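Call for participants: Bedora two-arm tabletop kit, operator trial

Vilau is looking for 30 operators to test the Bedora kit before its first release. The trial runs through October at our Dresance site. No robotics background is required, but you should be comfortable with repetitive manual work and with writing short, exact notes.

The kit consists of two arms with two-finger grippers, a controller and the Kinyua control software, version 2. Sessions start at 9:00 a.m. and end by 1:00 p.m. Each participant works through a fixed list of pick, place and handover tasks, 134 in total, spread over several mornings.

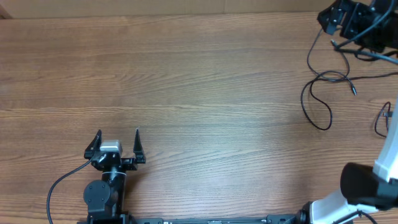

Bedora trial workspace, gripper fingers open.

What you will do:
Run the startup check and log any fault code.
Guide both arms through the assigned tasks.
Rate each task for effort and control response.
Report cable snags, joint stiffness and gripper slip on the form provided.

What we ask for:
Age 18 or over, with normal or corrected vision.
Full use of both hands for the length of a session.
Written English good enough for a fault report.
Attendance at the safety briefing – this is mandatory, and late arrivals will be moved to the next group.

Participants are paid per completed session, with travel within the Dresance area refunded on receipt. Task logs and ratings are stored under a participant number and used only for product testing. You may withdraw at any point and will be paid for sessions already completed.

To apply, send a short note on your work background and your available mornings to the Vilau trials desk, reference 3528. Applicants will receive a reply either way.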